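Notebook, simulation bench, September
Cell: Rallis two-arm table (simulated twin)
Written by: me, with additions by Duván Mamani where marked DM

State at start of day

Yesterday evening I moved the Rallis scene to the new build of Musex. The scene loads without errors, but two things are different from the old build and I wanted to settle both before we start the long batch.

First, the right gripper closes later than the left one. I give the same close command to both sides in the same step, and the right side begins to move 12 steps after the left. In the old build there was no difference that I could find in the logs.

Second, the carton slips. It does not fall every time. In the overnight run of 1,000 episodes there were 755 which ended normally, and in almost all of the others the log says "object lost, right". The left side has a few failures with the can, but these have the old reason (bad approach angle), so I do not count them with the new problem.

I did not touch the layout of the table. Can on the left side, green pad in the middle, carton for the right hand. The camera on the head stays at the same pose as in the old scene, and the side camera also. I compared the old and new pose files with diff and they are identical, so if the picture looks shifted, the reason is not there.

Start pose for today's tests, with the right hand at the carton:

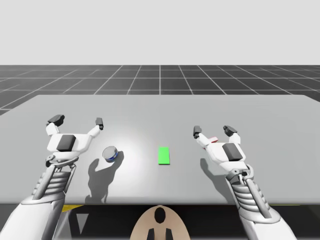 Delay of the right gripper

I looked first in the controller file, because it was the easy place. Both grippers use the same gains, the same force limit and the same closing speed. I printed the values at run time also, and not only from the file, and they are the same there too.

Then I looked at the order of the messages. In the old build the commands for left and right went in one packet. In the new build each arm has its own channel, and each channel has its own buffer. The left buffer has length 1. The right buffer has the default length, which is longer, and the command waits in it until it is its turn. I think I set the left one by hand when we converted the arm model from Varkov in the spring, and I made the right arm later by mirroring the left one. The mirror tool copies the joints, the meshes and the limits. It does not copy the channel settings. I wrote this to the tool page so that we remember it.

What I changed:

right_channel.buffer = 1
right_channel.drop_old = true (the left had this already)

After the change I ran the close command alone, with no object, ten times on each side. Both sides begin in the same step, every time. I consider this one closed.

A remark for later: with drop_old = true, if the planner sends commands too fast, some of them are lost and there is no warning. For us it is correct, we want the newest command. But Prornen will use the same scene for their course, and their planner is faster than ours. I sent them a short message about it.

DM: They answered at 11:20. They keep drop_old on, but they want a counter of dropped commands in the log. I can add it, it is half an hour of work.

Slipping of the carton

This one took the rest of the morning. I will write also the wrong ideas, so that I do not try them again next time.

Wrong idea 1: friction of the fingertips. I raised the friction of the dark fingertip pads step by step. The number of lost cartons became a little smaller and then stopped changing. With very high values the carton starts to shake between the fingers. I went back to the original value.

Wrong idea 2: mass of the carton. I thought the converter had read the mass in the wrong unit. It had not. The mass is the same as in the object sheet.

Wrong idea 3: the delay described above. I hoped that the late closing was the only reason and that both problems would go away together. After the buffer fix I repeated a short batch and the carton was still lost too often, although less than in the night. So the delay was a part of it, but a small part.

After this I stopped changing numbers and I looked at the replay of one bad episode slowly, step by step, with the collision shapes switched on. It is what I should do first, and I write it here every time. 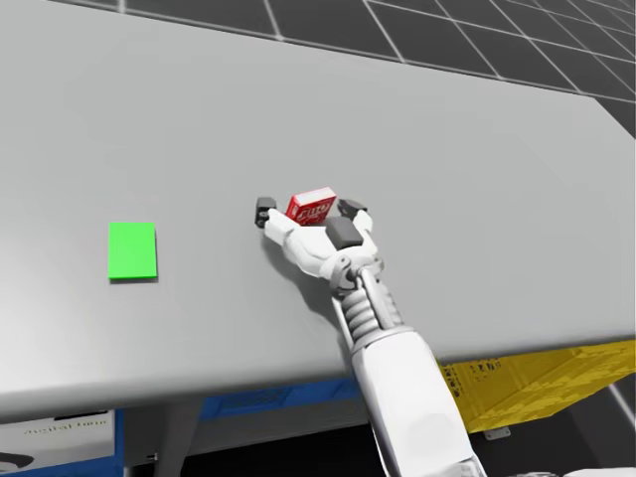 In the replay with collision shapes, the contact points on the carton were all on one side of the right hand. The other finger had its shape, but the shape was a few millimeters away from the visual mesh, toward the outside. So the finger looks as if it is touching, and the solver sees a gap. When the hand moves up, one finger pushes and the other one does not hold against it, and the carton rotates and goes out.

The collision shape of this finger comes from the mirrored model. The mirror tool turns the mesh correctly, but for the collision shape it uses the offset of the parent link, and in this link the offset is not symmetric. On the left arm it is correct, as it is the original. I checked the other links of the right arm too. The wrist is good, the forearm is good, the palm pad is good. Only the one finger link was wrong.

Correction made by hand in the model file of the right hand. I did not run the mirror tool again, as it would bring the error back. The old file is saved next to the new one with the ending _before.

DM: Please do not keep files with _before in the model folder. The loader reads everything in this folder. I moved it to archive.

Thank you, I forgot it. This explains why the loading was slower after lunch.

Small batch after the correction: no lost carton on the right side. I do not want to celebrate with a small batch, so the long one will run tonight.

Cameras and light

While the small batch was running, I checked the cameras. The head camera must see both hands, the pad and the can with the arms in the start pose, and the lower part of the view should always contain the same piece of the robot body. I use the beige panel as a reference. If the panel is moved in the picture, then the head joint was not at zero when the episode began. This is a more reliable check than the edge of the table, as the table can be shifted by the randomization and the body cannot.

I saved one view from the head after each restart of the scene and put them one over another. They match in all of today's restarts.

The shadows are on. The old build had a switch to make them softer on the table, and the new build has a different name for the same switch, so our setting was simply ignored. I did not decide yet which value is better. With strong shadows, the detector sometimes marks the edge of the arm shadow as an object near the can. It happens on the left side more, and mostly when the fingers are spread. For tonight I leave the shadows as they are, so that only one thing is different from the last night. Tomorrow I will try the softer setting on a copy.

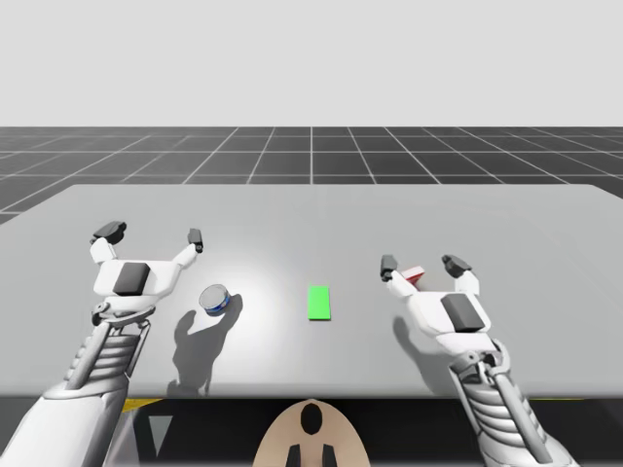

The detector threshold I also leave alone. Duván would like to raise it a little and I understand why, but then we cannot compare the two nights. We agreed to do it after the comparison is finished.

Start pose of the arms: both hands above the table, fingers open, waiting one second before the first command. The waiting time was missing in the new build (the default is zero), and I put it back. Without it the first camera image can be taken before the objects have settled on the table, and the pose of the can is then wrong by a small amount.

Disk and logs

The logs of the last night take more space than before. The new build writes the contact list at each step, also when there is no contact. There are now 2,374 files in the run folder, and opening it from the other computer is slow. I changed two settings:

contact_log = only_changes
files_per_episode = 1

I made a test with three episodes and the replay tool reads the new logs without problems. The old plotting script does not read them. It expects one line for each step. I will repair it when I have time, and until then use the plots inside the replay tool.

Before starting the batch (order matters)

1. Close the viewer on the bench computer. If it stays open, it takes the memory of the graphics card and the batch stops after some hours.
2. Load the scene from the main folder, and check in the first lines of the log that the right hand model has today's version.
3. Run the open and close test for both hands, one time without objects. The begin step must be the same for left and right.
4. Save one picture from the head camera and compare the beige panel with the reference.
5. Run three episodes with the viewer off. Look in the log for "object lost".
6. Start the batch with the same seed as the last night.
7. Write the seed and the version here, in this notebook, and not on a paper.

Steps 1 to 5 done at 17:40. The begin step is equal, the panel matches, no lost object in the three episodes. Batch started at 17:55, same seed as last night, 1,000 episodes.

DM: I will look at it from home at 21:00. If the memory is growing again I stop it and write here.

DM: 21:05, memory flat, no lost carton until now. I leave it running.

Open points

Softer shadows on a copy of the scene, after the comparison.
Plotting script for the new log format (me).
Counter of dropped commands for Prornen (Duván).
Ask Varkov if the asymmetric offset in the finger link is intended. In their drawing it is symmetric, in the model file it is not. If it is an error on their side, then our correction by hand must be removed when they send a new file.
Mirror tool: at least a warning when the parent offset is not symmetric. I looked at the code for ten minutes and it is not difficult, but I would like somebody to review it with me before we put it in.
The can on the left side still has the old failures with the approach angle. I have the list of the bad episodes from the last night in my folder, under left_can, and I will start with the first five of them.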